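Flovero、ギフトボックスと食卓用品の貸し出し「Rakena」を4月に開始
使い終えた箱も、しばらく眠っていたポットも、もう一度食卓へ

暮らしの道具の循環に取り組むFloveroは、ギフト用の箱とテーブルまわりの道具を貸し出す新サービス「Rakena」を4月に始めます。準備期間中に寄せられた品は1,029点。想像をはるかに超える数で、スタッフ一同、箱を開けるたびに歓声を上げていました!

きっかけは、姉妹店Bernitzの店頭で続けてきた空き箱の回収でした。贈り物の箱は捨てにくい、でも使い道がない。そんな声をたくさんいただくうちに、それなら次の贈り物に使ってもらおうと話がふくらんでいきました。内側にまで柄や文字の入った箱は特に人気で、試験貸し出しでも真っ先に予約が埋まりました。 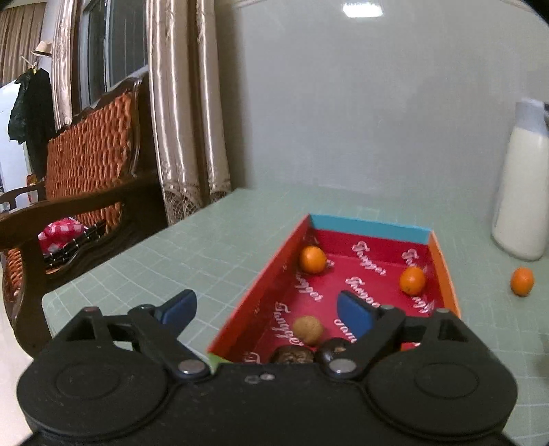

試験貸し出しには44世帯が参加しました。誕生日の焼き菓子を詰めた方、祖父母に送る写真をまとめた方、引き出しの仕切りにしてそのまま気に入ってしまった方など、使い方は本当にさまざまです。返却時に添えられたメモを読む時間が、いまでは作業場のいちばんの楽しみになっています。

箱と一緒に借りられる食卓用品も充実させました。来客の日だけ使いたいポット、大きめの盛り皿、季節の果物を並べるトレーなど、家に一つずつ揃えると場所を取るものが中心です。届いた品は提携先のMuvardが洗浄と点検を担当し、欠けや傷みのあるものは修理に回します。

対象は個人のほか、町内の集まりや小さな教室でもお申し込みいただけます。一度に借りられるのは最大20点、貸し出し期間は6日間です。延長をご希望の場合は、返却日の前日までにご連絡ください。

これからは柄の入った箱をもっと増やし、季節ごとの組み合わせもご提案していく予定です。春は柑橘を囲むお茶の時間をテーマに、淡い色の道具を集めました。並べてみるとこれがとても明るくて、準備をしている私たちまでお茶にしたくなるほどです。
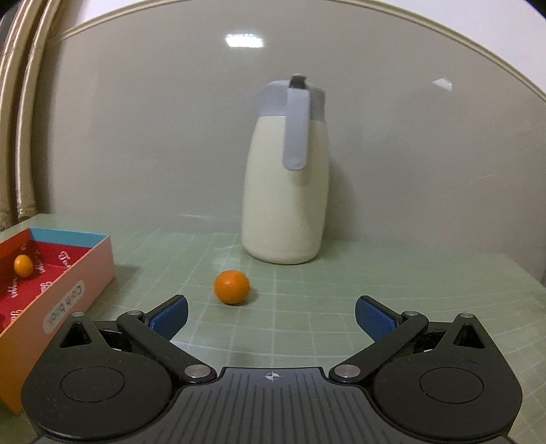 ご利用方法
店頭またはウェブサイトの申込フォームから、使いたい品と希望日をお選びください。受け取りはBernitz店頭、または配送に対応します。箱の寄付も引き続き受け付けています。

本件に関するお問い合わせ
Flovero 広報担当(受付時間 午前10時から午後5時まで)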